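The Night Planner
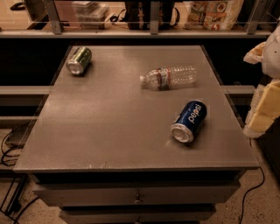 So I'd promised Tsehay Mekonnen the planner would be done before she got back from dinner, and of course it wasn't. It kept picking the bottle first. Every single time! I'd change a weight, rerun it, and the log would come back with "bottle" at the top, like a kid who only eats the fries.

"Maybe it likes the bottle," Tsehay said, dropping her coat on my keyboard.

"It's a cost function. It doesn't like things."

She pulled up the log and scrolled (she reads logs the way my aunt reads horoscopes). There were 152 plans in there, and under each one was a comment line I hadn't written. Most were blank. The last said: can is closer, but you always start with the bottle.

I did, too. Back in May, when we were still at Fondero, I'd typed in 15 demo orders by hand, half asleep, and started with the bottle in all of them.

"Did you give it those?" she asked.

"I deleted those."

We looked at each other for a while. Then she reached past me, set the distance weight to 2, and hit run, and a new comment came up before the plan did.

Okay, it said. Can first, if Tsehay wants.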